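Gasaser Project – Methods Meeting
Minutes
Date: 4/3/25
Chair: Teresa Kinsella
Minutes taken by: Valentina Pereyra
Present: TK, VP, two from the Markeo annotation group, one from Brimis (by phone)
Apologies: Lynch site

1. Minutes of the previous meeting
Accepted with one correction. Under item 4, "pose drift" should read "pose offset". The offset is fixed per session and does not grow over time.

2. State of the demonstration set
VP reported that the set now holds 1666 demonstrations recorded with the hand-held gripper. Of these, 1276 pass the automatic checks and are usable for training. The remainder fail mainly on pose tracking. A smaller share fail on gripper width, where the fingers leave the calibrated range.
TK asked whether the failures fall evenly across sites. VP said they do not. Failures are higher in rooms with long plain walls and shiny tabletops, where the tracker finds few stable points and picks up reflections that move with the operator. Large objects held close to the lens make this worse, as they hide much of the background.
Markeo asked for the failed recordings to be kept. Agreed. They will stay in a separate folder and will not be counted in reported totals.

3. Masking result
The main item. VP presented the comparison of three training runs on the container placing task. All runs used the same policy, the same seed list and the same usable demonstrations.
Run A: full fisheye image, no masking.
Run B: black border outside the image circle removed by cropping, which also loses the outer part of the view.
Run C: full image circle kept, held object masked at random during training.
Each run was tested over the agreed set of start positions. Run C reached 82 per cent success. Run A was lower and Run B lowest. VP's reading is that the outer part of the view carries more of the placing information than had been assumed, and that cropping it away costs more than the extra pixels gain.
Brimis asked whether the difference between A and C could be noise. VP replied that the ordering held across all seeds, though the gap between A and C narrowed on one of them. TK wants confidence intervals in the table before the result is passed on. No figure from Run C is to be quoted outside the group until then.
There was some discussion of what the mask does. Markeo's view is that it stops the policy from relying on the colour of the container, and that a colour jitter would do the same more cheaply. VP thinks part of the gain comes from forcing attention on to the table edge and the furniture behind it. Both accounts fit the present data. A fourth run, D, with colour jitter and no mask, will be used to separate them.

4. Lens correction
Brimis circulated a note before the meeting proposing that all images be straightened before training. TK is against this for now. Straightening stretches the outer ring heavily, and in the short trial it blurred the region that item 3 suggests is useful. Brimis accepted the point but noted that the pose tracker may still benefit, as it does not use the same images as the policy. Agreed to treat the two separately: tracker input may be straightened, policy input stays as recorded.

5. Recording protocol
The following changes were agreed for new sessions.
5.1 A slow mapping pass is made before the first demonstration, with the gripper empty and pointed along the length of the room.
5.2 Operators pause for two seconds with the object lifted before moving to the target.
5.3 A room sheet is filled in for each session, covering lighting, table surface and wall finish.
5.4 Sessions are limited to 32 demonstrations, after which the mapping pass is repeated.
Markeo objected to 5.4 on grounds of time. The mapping pass adds several minutes and operators already run late. TK said the limit stays until the tracking failures have been looked at again, and may be raised after that.

6. Annotation
Markeo reported that grasp and release times are now marked on all usable demonstrations. Two annotators disagreed mostly on release, where the fingers open gradually and there is no clear moment to mark. Proposal: take release as the first point at which width passes a fixed threshold, and drop the manual label. Agreed, with the manual labels kept on file for comparison.

7. Actions
VP – add confidence intervals to the item 3 table.
VP – start Run D, same seeds and test positions.
Brimis – straightened tracker input, rerun on the failed recordings only.
Markeo – write the threshold rule for release and send it round.
TK – send the revised protocol to the Lynch site.

8. Any other business
The write-up of the masking result is due in draft at the end of March. TK will hold the outline. Camera view and two queries sent in with the papers are attached below. 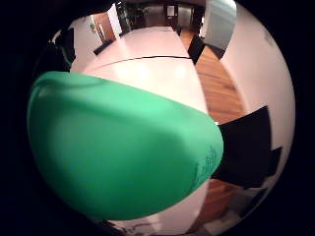
Does the mask in Run C stay on when the policy is tested?
The mask is used in training only. At test time the policy gets the whole image circle, with the held object left in.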